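I moved to Fenden for the quiet, and I'll say it: our library should stay open until 9 p.m. Right now it locks up at 5, which is when most of us are still stuck on the Pirarness road (I've done that drive all winter, it's miserable). We pay for 30 hours a week of shelves we can't get to!
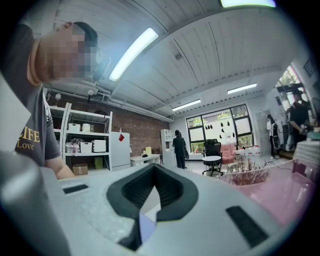
So who would even use a library at night?

Shift workers, for a start, plus kids whose homes are too loud for homework and people like me who just want a chair and a mystery novel. Surdu tried late hours last July and kept them.

The town says it would cost $800 a month. We spent $900 on the new welcome sign. I like the sign fine, but I can't check it out and read it in bed.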